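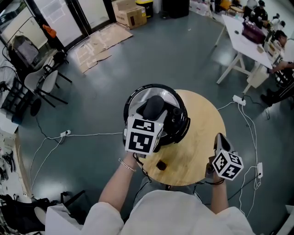

Round wooden table and cooking appliance, Radham open day.

Report of the visit to the Radham housing open day

Members of the Shared Homes Study Group attended the autumn open day at Radham one Thursday in October. The visit was arranged by Marlies Strebel at the invitation of the landlord, Perkon, and was led on site by Ursina Prantl, the housing manager. Members are reminded that Radham is a former grain store, converted for long-term letting, and that it was included in this year's programme at the request of those who had found the spring visit too heavily concerned with new building.

Mrs Prantl opened with an account of how the homes are let. Tenancies run for 17 months in the first instance and may then be renewed yearly. The waiting list stands at 531 households. Applicants are asked to attend a meeting with existing tenants before a home is offered, but the tenants do not have a vote on the matter. Several members asked whether this caused difficulty. Mrs Prantl replied that the question came up at most meetings, and that Perkon had decided to leave the decision with its own office.

The party then moved to the heating plant, where Ramil Villanueva of Dernix described the change from oil to a shared heat pump. The old tank had been kept in the cellar for a full winter while the new system was adjusted. Complaints in that period were chiefly of cold bathrooms on the north side, and larger radiators were fitted there the following summer. Each household now pays for heat according to its own meter. Mr Villanueva undertook to send a copy of the charging table, and it will be passed on to members when received.

Discussion of the upper floors took up much of the remaining morning. The architects, Pfister, chose to leave part of the building open through two storeys, at the cost of floor area that could otherwise have been let.
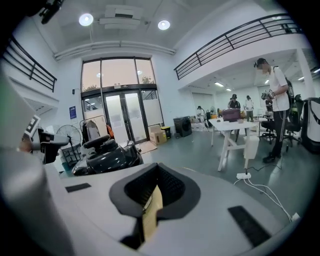

Opinion in the group was divided on the point. Seraina Sutter considered that the height gave the interior a generous character and brought daylight well into the plan. Others observed that sound carries between levels and that a household with small children might find this tiring in the evening. Mrs Prantl confirmed that quiet hours begin at nine and that rugs and curtains are recommended in the tenants' handbook.

After lunch Diệp Chu, who represents the tenants, spoke on storage, bicycles and the laundry rota. The rota was changed last year from a paper sheet to a booking system, and a paper sheet has since been put back beside it. Bicycles remain a problem. The covered stand is full by the end of the working day and the fire officer has twice written about the passage to the yard.

Written questions about the service charge may be sent to Miss Strebel, who will forward them to Perkon together. The conversion handbook may be borrowed from the group's library against a deposit. Members who travelled by rail and have yet to claim their fares should do so before the end of the month.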